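About Costomcombe Laundry
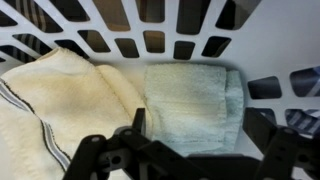
Towels in a white basket.

Wash, dry, fold, back to you. Costomcombe has been doing it out of the same corner shop for 11 years. Started by Yi-chun Yuen and Fidelina Ospina with two secondhand washers and a folding table that wobbled. Table still wobbles.

What we do

Drop-off wash and fold. Pickup and delivery inside town. Bedding, towels, work clothes, table linens for restaurants. No dry cleaning, no leather, no rugs bigger than a bath mat — please stop asking Pao-chu, she feels bad saying no.

Same-day if it's here by 8 a.m. Otherwise next day. Wednesday is restaurant day so the counter gets slow, come early or come late.

How we do it

Every order washed on its own. We don't mix customers. Unscented soap unless you tell us differnt. Whites hot, everything else cold, and if there's a tag inside we read it. Stuff left in pockets goes in an envelope with your name on it. Keys, coins, one time a tooth.

The people

Yi-chun Yuen — front counter, schedules, the phone.
Fidelina Ospina — machines, repairs, the books.
Pao-chu Chu — folding, stains. Bring her the wine ones.
Pin-yu Mok — driver, mornings and most evenings.

Last March we moved the big dryers to the back room and put in a proper counter. More room to wait, two chairs, a plug for your phone. We did 1,219 orders that month, our most ever, with half the shop under plastic. Thanks to everybody who stepped over the hoses.

Towel drive

Every winter we wash donated towels for the Faneo Street shelter, free. Last time the goal was 500 and you brought in 1,000. Clean or dirty, doesnt matter, we wash them all anyway. Holes are OK if they're small. Bath towels and washcloths are what they run out of first.

Parking is behind the building, enter off Fang Lane. Ring the bell if the front is locked before 7, somebody's usually in.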